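**Ticket: tidy-up task, small blocks to box**
Opened by: Albane Moulin, Bremville
Status: open

Our client Gratton asks if the arm can tidy a child's play table without help. I promised an answer in March. For now all the runs are in simulation, with the Multow planner.

**Problem.** The arm closes on a block correctly when the block is alone. When two blocks are near each other, it often pushes the second one away before it closes. In the last batch of 62 runs, over 30 stopped for this reason.

**Tried so far**
- Slower approach, 60 percent of normal speed. No change.
- Wider opening of the fingers. It became worse, because the fingers touch the neighbors sooner.
- Turning the wrist to follow the long side of the block. This helps a little with the long ones.

**Question for Huet:** can the planner choose first the block that has the most free space? I did not find this option in the settings.

My opinion for the client is that a person still does this chore faster. I will not write "ready" in the report yet.
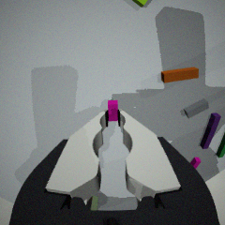
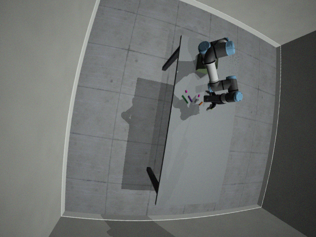

Simulation views, block task: magenta block between the fingertips (first), arm and table from high up (second).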